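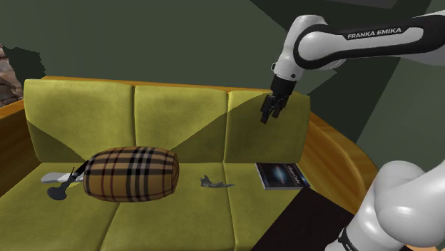 Bernice Gyamfi asked at the March staff meeting whether the clearing arm would take over the lounge shift entirely, and whether the people on that shift should start looking for other work. Her question came up again in different words over the following weeks, so the answers are collected on this page for everyone at Flestonura.

Updated Jun 4, 2022

Will anyone lose their job because of the arm?

No positions are being cut at the Brelstead site this year. The lounge crew stays at its present size. What changes is how the shift is divided. Picking up left items from seating moves to the arm in stages, and the crew keeps cleaning, inspection, laundry and anything involving guests. Any plan that affects headcount after this year has to be announced in writing 59 days ahead.

What will the arm do?

It picks up items left on sofas and benches and puts them in a sorting bin. It does not vacuum, wipe, fold or move furniture. Soft furnishings that belong to the room, such as bolsters and throws, are supposed to stay where they are. Telling those apart from guest property is the hardest part of the setup and the main reason for the long trial.

Why are we being shown simulated rooms?

The arm is being set up in computer-rendered rooms before it works in ours. The sofas, walls and objects in the training pictures are not copies of our lounges, so please don't report that the furniture is wrong. Do report things the rooms leave out that you run into on a normal shift. Loose change, chargers, open drinks and damp towels have been added to the list this way.

Who decides what counts as lost property?

The crew does. Everything in the sorting bin is checked by a person before it is logged or thrown out. The arm's label for an item is a suggestion, and you can change it on the tablet without giving a reason.

What happens when it can't identify something?

It leaves the item in place and flags the seat. A crew member clears it by hand. If more than 3 seats in one room are flagged, skip the flags and clear the room the old way.

Is my work being timed?

The system records when a seat is flagged and when the flag is closed. It does not record who closed it. Supervisors see totals by room. The crew asked for this arrangement and it is written into the trial agreement with Echeverri, the contractor handling the installation.

Do I have to be trained?

Anyone who works in a room with the arm needs the basic course. It takes 4 hours and is paid at your normal rate. It covers the stop button, the floor markings, the tablet and what to do if a guest walks into the work area. Two people per shift will take a longer course on restarting the arm after a stop. That role carries an extra 250 a month for as long as you hold it.

Can I refuse to work next to it?

During the trial, yes. Tell your supervisor before the schedule is posted and you will be placed in a room without one. After the trial this will be looked at again.

Will it be easier on my back?

For some of you, probably. Most of the strain reported by the lounge crew comes from bending over low seating at the end of a shift. Carrying full bins is still done by people, and the bins may be fuller than they were. Use the cart.

When does it reach the other sites?

Ranirholm is next if the trial goes well. There is no date yet.

Where do I send a question that isn't on this page?

Use the form on the staff site or leave a note in the box by the linen room. Unsigned notes are answered too.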